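Setting Up and Maintaining the Laundry Cell

Applies to: two-arm cell with front-loading washer, head camera, two-finger grippers
Maintained by: Krisztina Vincze, Shadi Masri
Last revised: December 2019

Scope

This page covers daily setup of the laundry cell, the camera check, finger replacement and cable care. It does not cover the task software, which has its own page. Arm calibration from scratch is done by Rahel Zaugg and should not be attempted from these notes.

Tools and parts

2.5 mm and 3 mm hex keys
Torque driver with the short bit
Lint-free cloth and isopropyl alcohol
Reusable cable ties, narrow
Spare finger pair from the Pullent drawer
Cell log (paper copy, kept with the Bumevton binder)

Before you start

Put both arms in the rest pose and press the stop button. Wait until the brake click is heard on both sides. The gripper motors stay powered for a short time after the stop, so keep your hands away from the fingers until the indicator lights go out.

Switch the washer off at the wall. The machine is never run during a handling session. Its water valve stays closed except for the leak test, which is a separate job.

Step 1. Position the washer

The washer must stand level and must not rock. Push on the top front corner with one hand. If the body moves, turn the foot on that side until it is firm, then lock the nut.

Measure from the robot base plate to the front face of the washer. The distance is 751 mm, taken at floor level on both sides. A difference between the two sides means the machine is turned, and the arm on the short side will reach the door edge with its elbow too far bent. Correct the washer, not the robot base.

Step 2. Set the door

Open the door fully by hand, then let it settle. Do not tape or prop it. If the door swings back on its own, the washer is leaning forward and Step 1 must be repeated.

Wipe the glass and the rubber with the cloth. Use water only on the rubber. Alcohol dries it out, and a dry seal grabs the fingertips.

Step 3. Place the basket

Set the basket on the floor below the door with its long side parallel to the washer. Press it down to check that it sits flat. The basket rim must stay below the lower edge of the door opening.

Load one item for the first trial. Use a printed fabric if you have one, because the depth estimate is poor on plain white cotton. Drop the item in loosely. Folded items give good numbers in the morning and bad ones for the rest of the day.

Step 4. Check the head camera view

Start the viewer with the arms still in the rest pose. Adjust the head tilt until the door opening and the basket are both in view. Then release the stop and move the arms to the ready pose, at low speed.

Both grippers should now be visible. Confirm that the green plates can be seen, that the left fingers are clear of the basket, and that the right finger can reach the door area without the wrist touching the washer body. Save one image under the session name.
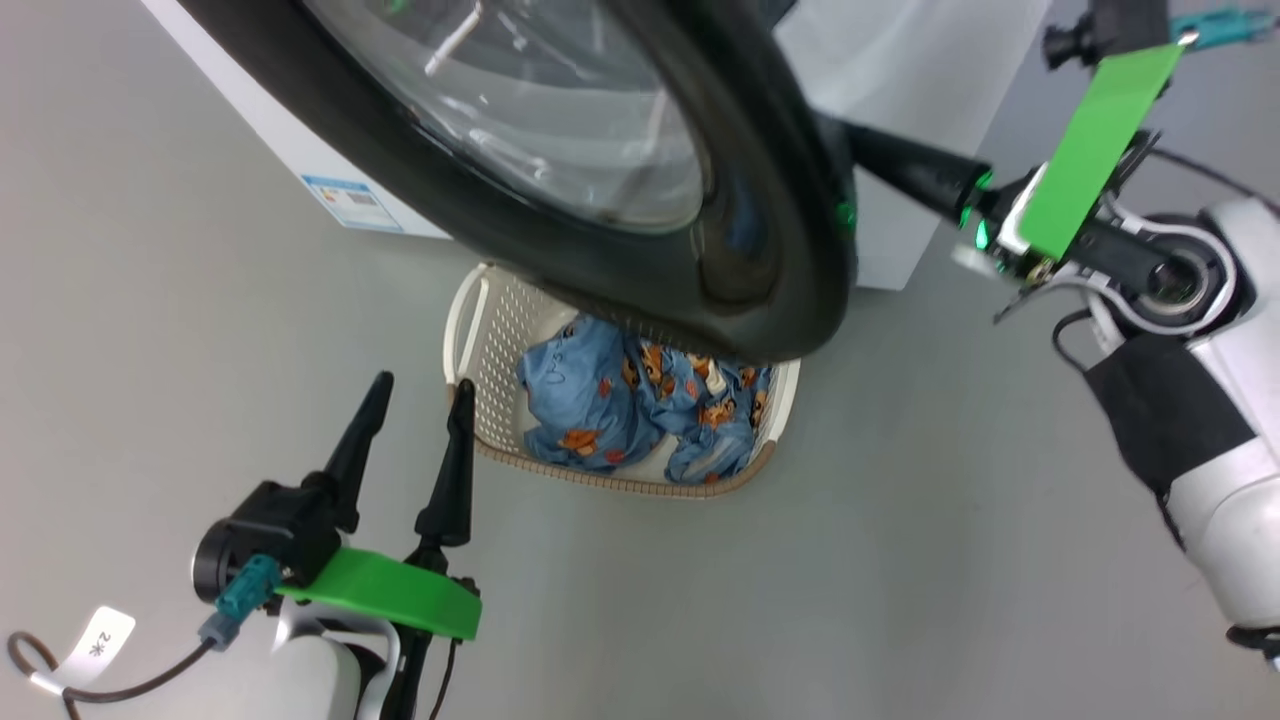

Step 5. Check the fingers

Stop the arms again. Look at each finger from the side and from the tip. Replace the pair if either tip is chipped, bent or rounded. Fingers are always replaced in pairs.

To replace a pair:

a. Open the gripper to full width from the service menu, then press stop.
b. Remove the two screws at the base of each finger. Hold the finger while the second screw comes out.
c. Clean the mounting face. Old thread lock left on the face will tilt the new finger.
d. Fit the new finger and start both screws by hand.
e. Tighten in turns with the torque driver. The driver is preset; leave the setting alone.
f. Close the gripper slowly and check that the tips meet along their full width.

If the tips cross, loosen both fingers and repeat from d. Do not bend them into line.

Step 6. Check the gripper cables

Follow each cable from the connector at the motor housing back to the first tie on the arm. The loop at the wrist must be slack enough for full rotation in both directions, but must not hang low enough to catch on the door or basket. Turn the wrist by hand through its range with the brakes released and watch the loop, not the joint.

Push each teal connector home with a thumb. A half-seated connector will often pass the startup test and then drop out when the wrist turns. Leave the cable tags in place. They match the port list in the binder.

Step 7. Zero the grippers and run the reach test

Close both grippers with nothing between the fingers and run the zero command. The position reading should settle within 5 counts. Repeat if it does not. If it fails a second time, go back to Step 5.

Run the reach test for 30 cycles at low speed with the basket in place. Stay at the stop button throughout. Listen for scraping at the door rim. Write the result in the cell log with your initials.

Faults

E-822 at startup: gripper not answering. Reseat the connector, then power cycle the arm.

Fabric slips on lift: dirty tips or a bad zero. Clean the tips, then repeat Step 7.

Finger catches on the door seal: washer too close, or the seal is dry. Measure the distance again and wipe the rubber with a damp cloth.

Wrist stops short of target: cable loop too tight. Move the first tie back toward the elbow.

Spare fingers are ordered through Csenge Lakatos. Allow for the Kun shipment, which leaves once a month.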